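Washing dark cottons with a new blue shirt, how long until the dye stops running?
Asked in Laundry and Clothing Care, December 9, 2019

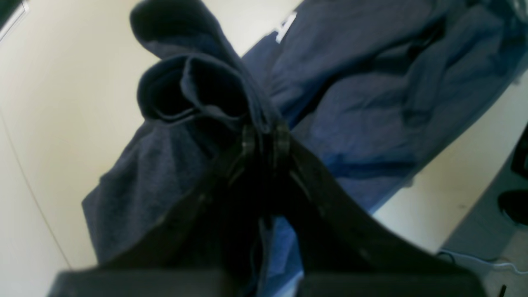 Details from the poster

I have a load of navy things that I normally wash together, and I just added a bright blue work shirt from Kasten. The first time through, the rinse water in the sink was blue. The second time it was still blue, but lighter. My old navy stuff doesn't show it, but I have a pair of gray pants with a white stripe that used to go in the same load and I don't want to ruin them.

I wash in cold on the normal cycle with regular liquid detergent. The tag says 100% cotton, wash separately, tumble low. It doesn't say how many times separately. I read that vinegar or salt will set the color. Does either one work on a shirt you bought already dyed? Also the machine is a Zostport top loader, maybe 15 years old, and it doesn't have a delicate cycle, in case that matters.

dora_k

3 replies

Ott Žukauskas

Skip the vinegar and the salt. Salt is used with some dyes when the cloth is being dyed at the factory. Adding it at home to a finished shirt won't lock anything in. Vinegar is for acid dyes, the kind used on wool and silk, and cotton is usually dyed with something else.

What you're seeing is most likely loose dye that never got rinsed out. To get rid of it, turn the shirt inside out and wash it by itself with a normal amount of detergent. Warm water clears loose dye faster than cold, if the tag allows it. Then test it. Wet a white rag, press it on an inside seam for a minute, and look at the rag. If it comes away clean, the shirt can go in with the navy load. I'd keep the striped pants out for a few more washes even then.

If the rag is still picking up color after five or six washes, the dye job is poor and you should take it back. Keep the receipt.

One more thing. Don't leave the wet load sitting in the machine. A lot of color transfer happens when damp clothes are pressed against each other for hours. I did this in October with a red towel and lost two undershirts.

The cycle on your machine is fine. Just don't pack it full.

Bukach2000

color catcher sheets. my wife buys the store brand and throws one in with anything dark. they come out blue or gray so they are picking up something. I wouldn't trust one with a white stripe though

millie1532

I agree with Ott about salt. My mother swore by it and her jeans ran for years anyway.

If the gray pants do get stained, don't put them in the dryer. The heat makes it a lot harder to get out. Soak them in cool water with oxygen bleach (the powder kind, not chlorine) for a few hours and wash again. Check the tag first. It took two soaks to get pink out of a pillowcase I bought at Skoris, and the stain was still wet when I started.

Also, dark cotton fades where it rubs. Zip the zippers before you wash, or the navy things will get light lines on them.

dora_k

Thanks. Did the rag test tonight and there was a faint blue mark, so it goes in alone again this weekend. No vinegar.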